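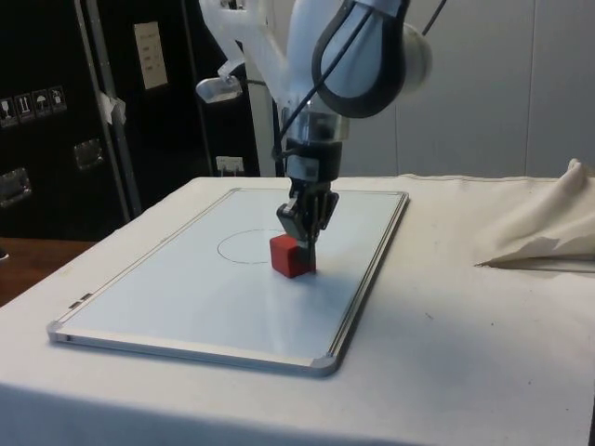 Bench notebook, whiteboard wear and marking trials

June 11, 2026

Board 16, flat position

Second round on the aluminum-framed board. The February round was done with the boards upright on the wall and told us very little, as the blocks had to be held on with tape and the tape pulled more ink than the blocks did. All boards in this round lie flat on the covered table.

Setup today: glossy board, silver frame, gray plastic caps on the corners. Canvas-type cloth under it, the off-white one. Black circle drawn freehand, thin line, one pass of the pen. Red cube on the surface at the right side of the circle. The question is the same as last time: how much of a drawn line survives when a small block is set down at it, lifted, and set down again over a working day, and whether the block carries ink away to other parts of the board.

The circle does not need to be a good circle. I tried a template in the first round and the pen ran under the edge and left a double line, which then got counted as smear. Freehand from now on.

Pens

Two black pens in use, the Titon fine and the Prikon medium. The Titon line dries faster and goes powdery when it is rubbed. The Prikon line stays slightly tacky for a while and lifts in short flakes. For the thin outline use the Titon. Keep the Prikon for the later heavy-line boards, and store it cap down. It was standing cap up in the tray this morning and the first stroke was gray.

Do not mix the two on one board. Board 11 has both and I can no longer tell which residue belongs to which pen.

Surface preparation

1. Wipe with the dry felt until no old line is visible.
2. Wipe with the damp cloth, long side first, then across.
3. Dry with the lint-free cloth. Leave ten minutes.
4. Look along the surface from the short end with the overhead lights on. The reflected band should be even. Any dull patch means cleaner residue and step 2 has to be repeated.
5. Draw the outline in one stroke.
6. Leave five minutes before anything touches it.

Step 4 catches more than I expected. On the glossy boards a film of cleaner is almost invisible from above and quite plain from the side. The matte Söderlund board shows nothing from any angle, so on that one I have gone to wiping twice regardless.

Counts so far

Total set-downs logged over the whole round, all boards: 2,103.
Of these on glossy boards: 962.
The rest are on the matte board and on the two older enamel ones from the Etville store.

A set-down counts when the block rests on the surface and is let go. Sliding the block without lifting is a separate column (column F) and should not be added in. I found several mixed entries on the earlier sheets and have moved them over. The totals above are after correction.

Target per board is 700. I would like to hold to that even where the line is clearly gone before then, so that the surface wear can be compared between boards at the same count.

Observations, glossy boards

Line loss is mostly at the edge of the block footprint. The middle of the footprint does little. Consistent with the slightly rounded edges on the cube: as it comes down a bit off level, one edge takes the contact first and scrapes. With the block placed across the line, the first visible gap came early, then the gap widened slowly and stopped at a bit less than the width of the block.

Transfer to other parts of the board is low with the Titon pen. Fine black dust collects on the bottom face of the block and comes off as a faint corner print at the next position. It wipes away dry. With the Prikon the print is darker and needs the damp cloth.

No scratching of the glossy coat visible by eye. Under the hand lens there are hairlines near the center on board 14, all in one direction, more likely from the felt than from the block. The felt is old and has hardened along one side. Replace it before the next board.

Matte finish on the block is wearing shiny along the bottom edges. Should have a reference block kept unused in the drawer for comparison. Put one aside today.

Table and cloth

The cloth stays. On the bare table the board creeps when pushed at the edge, and the corner caps leave gray rub marks on the tabletop. With the canvas under it, the board sits still. The drawback is that the cloth holds dirt. It has small dark specks and some smudges now, more on the right. I first took these for pen dust, but the specks do not smear when rubbed with a damp finger, so they are something else. Shake out the cloth at the end of each day and do not brush it toward the board.

Smooth the cloth before setting the board down. A fold under the frame lifts one corner enough to make it rock, and the counts on board 12 before lunch are suspect for that reason. Checked today with a feeler gauge at all four caps, no gap that would take the thinnest leaf.

Two small dark marks on the lower frame edge, toward the left. They are on the aluminum rim, outside the working surface. Left alone.

Lighting

The band of light across the middle of the glossy surface makes the line hard to judge where it crosses. For grading, turn off the overhead row nearest the window and use the desk lamp from the short side. Grade all boards under the same lamp. The earlier grades taken under the ceiling lights run about half a step too kind and I am marking them provisional.

Grading scale, unchanged

0: line complete, even black
1: line complete, thinned
2: gaps shorter than a pen width
3: gaps longer than a pen width
4: section missing at footprint
5: outline no longer readable as a circle

To do

New felt, same supplier if they still make the short-nap one.
Column F to be split by direction of slide.
Copy the corrected totals into the shared sheet and strike the old ones.
Label the reference block on the underside, pencil only.
Try one board with the circle drawn and left overnight before the first set-down. If older ink holds better, the five-minute wait in step 6 is too short and the whole glossy series needs a note to that effect.
Ask stores whether Etville has a third enamel board. The second has a dent near the center and I would prefer not to use it for the heavy-line set.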